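Notebook, shelf trial, July

Start 8:40. Entry continues from the bench notes on the crates.

Purpose, restated so that it sits in one place: decide whether the white cubby unit can replace the crates for whole fruit and vegetables kept at room temperature for the day's work. The crates hold more. The complaint against them is that items at the bottom get bruised and that people dig. Antonina Sirko's position is that digging causes most of the damage and storage time causes little. I have no data either way before this month, only the discard sheet, and the discard sheet does not record cause.

Unit

Open grid, square cubbies, matte white panels. Assembled last month by Szymon Szczepańska and me from the Mestinach flat pack. Screw holes on the inner walls left open; the plugs supplied did not seat flush and two fell out during the first wipe-down, so I pulled the rest. They are in the small parts drawer in a labeled bag. Open holes collect juice residue if a soft item splits. Check with a cotton swab at each cleaning. Nothing found so far.

Unit is level left to right. It leaned forward slightly on first placement and was corrected with a shim under the front edge. A round tomato set on any shelf now stays where it is put. Before the shim it rolled to the front edge and over. Retest after any move.

Floor under the unit: wood, light finish. Mop water must not reach the bottom panel. The edge banding there is the weak point and the Mestinach sheet says nothing useful about moisture. Stefaniia Skoryk suggested a bead of silicone along the bottom. Not done yet. I would like to know first whether the unit stays in this position.

Method

One item per cubby, or one kind per cubby when there are several, single layer, no contact between pieces if the width allows. No liner. Liner was tried for a few days (thin felt from the Clirnley roll) and removed. It held grit from root vegetables and had to be washed more often than the shelf would have been wiped. It also hid leaks.

Placement rules as of this entry:

Apples away from leafy items. Ethylene. In an open unit with no doors the effect should be small, but the rule costs nothing and everyone already follows it.

Pears laid on their side. Standing them on the base works only when the base is flat, and most of the Lytvynenko pears are not.

Peppers any orientation. Stem checked for mold at intake.

Citrus on the upper shelves, it is light for its size and tolerates a drop better than the pears do.

Heavy items (squash, cabbage) bottom row only.

Nothing on top of the unit. This was broken twice in the first week and has held since then.

Handling

Most of the marks I have been finding come from fingertips. On a ripe pear a pinch grip near the neck leaves a dent that browns overnight. The wide end takes load better. Instruction to everyone: cup the wide end, fingers over the top, thumb under, lift clear of the shelf before pulling out toward you. Dragging a pear along the panel scuffs the skin, and the scuff is hard to tell from transit wear afterward. Putting back is the same in reverse. Lower until it touches, then open the hand. Do not let it settle from a height.

Apples are forgiving. I have not logged a handling mark on one yet. They do get turned over in the hand more than other items, and stickers come off on the shelf. Remove stickers at intake.

Bell peppers show nothing on the day and then soften at the pressure point. Small ones are worse for this, the wall is thinner. Handle by the shoulders.

Petro Mykhailiuk asked whether the cubby walls get in the way of the hand. For apples and small peppers, no. For a large grapefruit the knuckles touch the divider on one side if the item is off center. Hence: place items near the center of the cubby and a little toward the front. I had been pushing them to the back wall because it looks neater from the door. Stopped doing that.

Intake

Gallurport delivery came in at 9:15, short by one carton of limes. Noted on the slip, copy in the folder. Condition otherwise acceptable. Two pears had soft spots at the stem end and went to the discard bin before shelving, so they are not counted against the unit.

The cumulative handling log stood at 3,741 entries at the close of the morning. I have been quoting more than 3,700 to people who ask, and that is good enough for conversation. For the write-up use the exact figure and state the time it was read. An entry is one item picked up or put down, so a single inspection produces a pair. Keabetswe Nel pointed out that the earlier crate log counted a pair as one, and she is right. Any comparison between the two logs has to halve ours first. I had missed this. The rate in my draft table is wrong by that factor and the table is withdrawn until I redo it.

Observations, late morning

10:50. Shadow lines under the shelves make the back of the lower cubbies hard to read from standing height. A dark green item low in the grid is easy to overlook. Looking down steeply from close to the unit gives the best view of the shelf surfaces and the worst view of the back walls. For the surface check I stand close, and for the back walls I crouch.
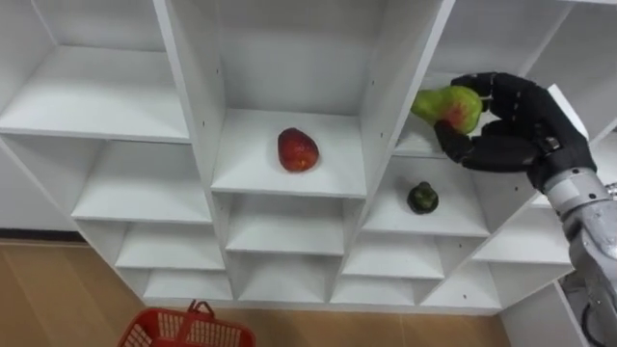

Color contrast against the white is useful. A red apple can be found from across the room. Leaks and skin fragments show up at once on the panel, and this was the main argument for white over the birch version when we ordered. Against white: every fingerprint shows as well, and the panels look dirty before they are. Wipe on schedule and ignore appearance in between.

11:20. Wiped all shelf surfaces with a damp cloth, then a dry one. Items lifted out to the side table on trays, returned to the same cubbies. Took 20 minutes alone. With two people it should be shorter, but then the log has to be kept by one of them and the gain is mostly lost.

One shelf has a faint ring where something sat with a wet base. Came off with a second pass. Item unknown. Reminder posted on the wall to dry produce before shelving.

11:45. Checked stickers. Three found stuck to panels, removed with a fingernail. Do not use the scraper. Szymon used it on the side panel in the first week and the line is still visible.

Comparison with crates

Cannot be made properly yet, see the counting problem. Impressions only:

Retrieval from the cubbies is quicker for a single named item. Retrieval of a mixed tray is slower because of the reach from row to row. Items get looked at more often, and soft ones are caught sooner. Air movement is better than in a stacked crate. Capacity is poor. A full Gallurport delivery will not fit in single layers and the remainder goes back into crates in any case, so we would be running both systems. Antonina does not mind this. I do, because the labels then have to exist in two places and one set always goes stale.

A possible compromise is to use the cubbies for pears and other soft items only, and leave apples and roots in crates. Stefaniia prefers a mix on the unit so that each kind can be inspected side by side. Discussed for a while at the bench without settling it.

Labels

Paper labels on the front edges curl. Tape residue is going to be a problem. Petro has a set of clip-on holders from the old Clirnley racks and will check whether the jaw opens wide enough for the panel thickness. If it does not, I will use a grid reference (row letter, column number) and a single sheet on the wall, and nothing goes on the unit itself. I lean toward the sheet regardless.

To do

Recount against the crate log with pairs halved. Mine.
Silicone on the bottom edge, after position is decided. Stefaniia.
Clip-on holders, test fit. Petro.
Limes, chase the short carton. Keabetswe has the contact at Gallurport.
Add a "cause" column to the discard sheet, with "handling", "transit" and "age" as the only options, plus a blank for unknown. Print the new version and throw out the old pad so that it does not get used by mistake.
Swab the screw holes in the lower rows again. Only the upper rows were swabbed this time.
Repeat the tomato roll test if anyone moves the unit to mop.

Closed the entry 12:10. Cubbies left stocked for the afternoon, log sheet on the clipboard with a fresh page.

Contact the workshop desk | © Clirnley Workshop Notes | Back to top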